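Screws Belong in Small Enclosures

Most small electronics enclosures are still specified by people who will never open one. The Hullano housing catalog lists 353 boxes under palm size, and 300 of them close with snap tabs or adhesive. I think that is a mistake. A lid held by corner screws costs more at assembly and repays the difference the first time a board has to come out. The bench layout for that job is simple: enclosure, boards, screwdriver, and enough clear surface to keep them apart.
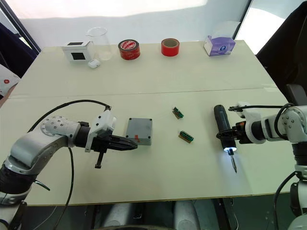
Maëlys Hoarau disagrees. Screws strip, she writes, and a stripped screw in a recessed hole is worse than a broken tab, which at least lets go. She would take a good snap fit over four cheap threads in soft material.

Her objection is to cheap threads, and I share it. Pastari solved it with metal inserts, and its service log shows 2638 lids removed in the period to March with 1331 of them refitted on the original screws. 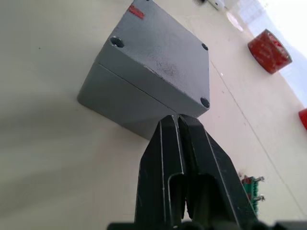 Paint wear is a lesser matter. Buyers reject scuffed lids at resale, but a scuff has no effect on the fit of the seam, and a seam that closes evenly is what keeps dust off the headers. Specify the insert, state the torque on the drawing, and use one screw length throughout. Mixed lengths cause more damage to boards than any driver does.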